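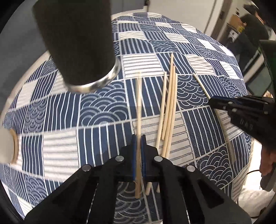 Stick sorting, two grippers, one very busy tablecloth. Thread on the house rules we use for hand-held gripper sessions 🧵

1/ A few of you asked what our "rules" doc looks like after I complained about it last week. It's four pages now, it started as a sticky note, and I have feelings about every line. Going to post the ones that get argued over the most.

2/ Rule one is write the task down before anybody picks up a gripper. One sentence, with an end state in it. "Tidy the sticks" is not a task. "All sticks parallel, inside one square of the cloth" is a task. Adwoa Atinga sends mine back when they're vague and she's right every time (annoying).

3/ Fingers and pads get looked at before every session. Grit on a pad, a corner peeling, a screw that turns when you poke it: fix it, then log it. We went through 509 session notes in September and 44 had nothing in the pad check box. Nothing! Not even a lazy checkmark.

4/ Thin stuff is where people get sloppy. With a mug you can be off by a lot and still get it. With a skinny wooden stick you come in slow, close slow, and if it rolls you leave the roll in. Please don't nudge it back with your free hand and carry on.

5/ Which brings me to failed grabs. Keep them. Label them "miss" and keep them. I know a clean log looks nicer, Ezekiel Tillman and I have had this fight twice, but I want to see the misses when I'm trying to figure out why something goes wrong later.

6/ Patterned cloths: allowed, encouraged even. The old draft said plain surfaces only and Deolinda Meireles got that line struck. Stripes and scallops all day long if you like. Just write down which cloth it was, and don't swap it halfway through a session!!

7/ Cables. Know where yours is before you start reaching. If it can catch on the table or on your elbow, stop and reroute it. This one has no exceptions and I will be a pain about it.

8/ Breaks are in the doc too. Wrists get tired way before people admit it. Anybody can call a stop, no explaining, and the half-done run gets marked "stopped" like any other label.

9/ Stuff we still haven't settled: how many sticks is too many, and whether two people on one table should talk during a run. I say talk. Shih-chieh Sin says hand signals. We're trying both this month.

10/ If your group has a written rule for reaching across each other I'd love to read it, ours is one line and it's bad. Replies open, I'm around till 6.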